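Search this forum
Category: Student Projects > Arms and Grippers

Spoon pickup for class project

stivby_build
Our class task is table setting. The arm has to pick up a spoon and put it on the plate next to the bowl. We get 120 tries to record before the demo in July. Right now the fingers close on the handle fine, but the spoon twists when it lifts.

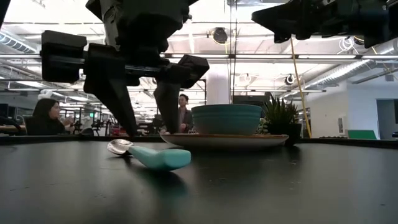
We are using the fat turquoise handle because the thin ones were worse. Should we grab closer to the metal end?

mamo8
Yes. The bowl of the spoon is the heavy part. Move your grasp 10 mm toward it and lift slower.

Wullosau
I disagree. Closer to the metal you lose the soft part of the handle. Put rubber tape on the fingertips first and leave the grasp point alone.

mamo8
Tape wore off on ours after 8 runs. I wouldn't count on it.

stivby_build
Moved the grasp, no tape yet. Less twist, but now it sometimes lands on the rim of the plate.

Wullosau
Then your release height is too high. Still think you should try the tape.

Related threads
Stitora club: cup stacking rules
Which cable ties for a moving arm?
Gripper won't close all the way
3,342 threads in Student Projects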